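Tendia cell, two arms: check before hand-guided recording
Filled in December 19, 2020. Task: clothes, sorting and unfolding.

1. Rail and bases
Bolts of both bases tight: OK
Cable loops free at full reach: OK. Please move each arm slowly by remote and watch the cable, do not only look when the arm is parked.

2. Wrist cameras
Lens clean, picture arrives at the operator's screen: OK
Both fingers visible at the lower edge, also when dark cloth is below them: OK, but black mesh near dark fingers is difficult to judge. Operator should go slower there.
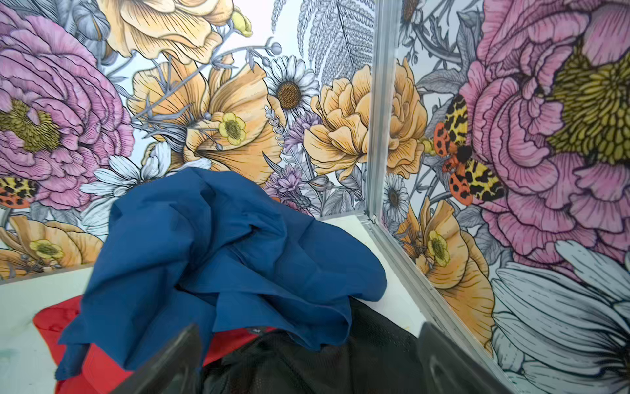

3. Remote control
Stop button tested from the operator's seat: OK
Force limit of the gripper set to 12: OK. It was 27 after the March training at Hodov and I do not know who needs so much for a shirt.
One arm holds, the other waits above the table. Never close both grippers on the same garment before the operator has said it loud.

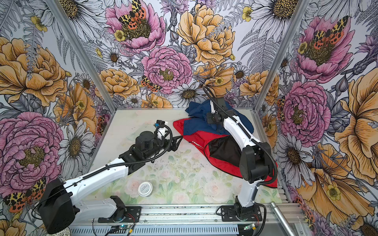
I also ask that the waiting arm stays open and still. Last week two recordings were deleted for this reason, and the operator had to repeat them. A recording longer than 45 seconds should be stopped and started new.

4. Table and garments
Comment for the Julura software: the label "garment placed" is pressed too early by many operators. Press it when the fingers are open and free of the cloth. With trousers or shorts, begin at the elastic waistband if it lies near the back rail, because the ripples are easy to find in the wrist view. Small dark specks on the table top: to be wiped, NOT OK today.
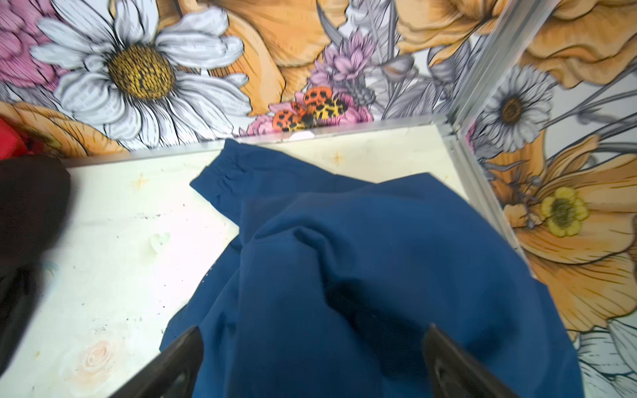

5. Open points
Wipe table. Send list to Tripathi.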